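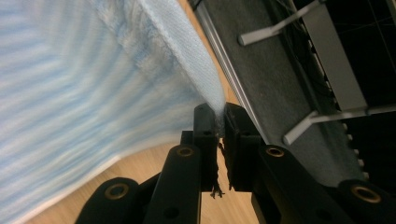
Qian Stustley
Writer, laundry and linens

Towel day again. The blue and white striped ones this time, bought a pile of them in Pluvstead back in September and they're still fluffy, so I'm happy. Six to fold before dinner. My way — grab a corner, quick shake, thirds the long way, then in half. Used to do quarters but they wont fit the shelf in the hall closet. Stripes help alot, you can line the edges up by them.

Two have loose threads, snip dont pull. Washcloths can wait till tomorow. Still need a bigger basket, and the bath mat is on the line. More later, dryer's buzzing.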